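Clustex Trial Kits
Multi-Finger Hand Trial Kit for Arm Mounting

Home > Trial Kits > Hands and Grippers > Multi-Finger Hand

Availability: ships from stock
Trial period: 15 working days, can be extended once
Sold by: Clustex

Overview

The Multi-Finger Hand Trial Kit lets you put a jointed hand on the arm you already own and find out whether it suits your work before you commit to buying one. The kit is meant for teams that now use a two-jaw gripper and keep running into objects it handles badly: bowls picked up by the rim, bread, cutlery, lids with small handles, anything that has to be turned over in the hand.

You get the hand, a wrist adapter, the cabling and a controller, plus a set of test sheets that let you score the hand against your current gripper on the same objects. Most customers run both over a week and keep the second week for their own tasks.

What is in the kit

Multi-finger hand, black, right-handed
Wrist adapter plate with screws
Fumia H controller with power supply
Signal cable and power cable, long enough to reach from the wrist to the base of most tabletop arms
Hook-and-loop straps for routing the cables along the arm
Spare fingertip pads, one set
Printed test sheets
Hard case with foam insert

The arm, the table and the test objects are not included.

Which hand or gripper to try

Clustex lends three end tools under the same terms. They share the adapter plate and the controller, so you can order two and swap them at the bench.

Jasico Two-Jaw. The simplest of the three and the quickest to set up. Good on boxes, bottles and anything with two flat sides. Weak on thin rims and on objects lying flat on a table. Choose it if your parts are all alike.

Jasico Three-Finger. A middle choice. It centers round objects well and holds a mug or a jar without much tuning. It needs more clearance on all sides than the Two-Jaw, and this becomes a problem when objects stand close together.

Multi-Finger Hand (this page). The most capable on mixed household objects and the slowest to program. It can pinch with two fingers or wrap with all of them. Expect to spend the first day on grasp poses. It is also the heaviest of the three, so check your arm's payload with the adapter plate included.

Setting up

1. Power down the arm and remove the existing gripper.
2. Fit the adapter plate to the arm flange. Tighten the screws in a cross pattern.
3. Attach the hand and plug in both cables at the wrist.
4. Route the cables along the arm with the straps. Leave a loop at the wrist and another at the elbow. Move every joint by hand through its full range and check that nothing pulls tight.
5. Connect the controller and run the finger check from the menu. Each finger should close and open once.
6. Enter the new tool weight and tool length in your arm software. Skipping this is the most common cause of poor results in returned test sheets.

Allow half a day for a first installation. Changing over to another end tool later takes 12 minutes with the supplied wrench.

Running the comparison

The test sheets are built on a kitchen counter layout. We chose it for the range of shapes and heights in a small area, and you can put one together from things in any break room. The usual items are a bowl, a cutting board, a toaster with a slice of bread in it, a coffee maker, a plate and a fork. Keep appliances unplugged for all grasp tests.

Do 100 attempts per end tool, split evenly over the objects. Score each attempt as clean, shifted or dropped. A shifted grasp is one where the object stayed in the hand but moved enough that you could not place it accurately.

Some points from earlier trials:

Approach height matters more with this hand than with a two-jaw gripper. Start by stopping the fingertips just above the rim of the bowl, then lower in small steps until you have a pose that works. Save that pose and use it as the base for other open containers.

Glossy surfaces are harder. Put on fresh fingertip pads before the bowl test and wipe them between sets.

For the bread, lower the closing force to the lowest setting and go up from there.

Use a fixed camera that sees the whole table. A wrist camera alone will not show you what the back of the hand is touching.

Specifications

Mounting: standard flange, adapter plate supplied
Payload of hand: 600 g in a pinch, more in a full wrap
Control: Fumia H controller, network or serial
Use: indoor, dry
Fingertip pads: replaceable, no tools needed

Terms

The trial fee is credited in full if you buy the hand within one month of returning the kit. Normal wear to the fingertip pads is covered. Bent fingers and cut cables are charged at repair cost. Return shipping is prepaid inside the country.

Repairs and calibration are done by Kumarasinghe Automation. Please do not open the hand yourself, as this ends the warranty on the finger drives.

Related items

Fingertip pads, pack of four sets
Fumia H controller, spare
Adapter plate, angled
Jasico Two-Jaw Trial Kit
Jasico Three-Finger Trial Kit
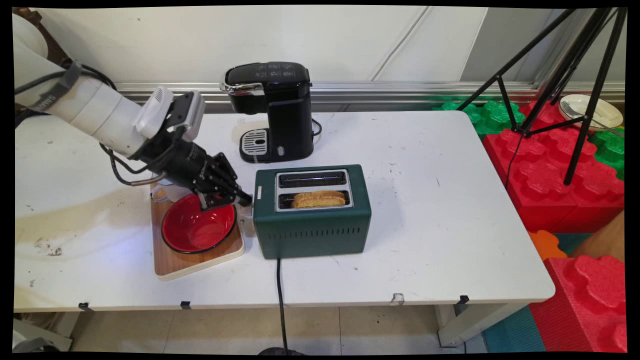

Arm-mounted multi-finger hand over the rim of a red bowl, with toaster and coffee maker on the same table.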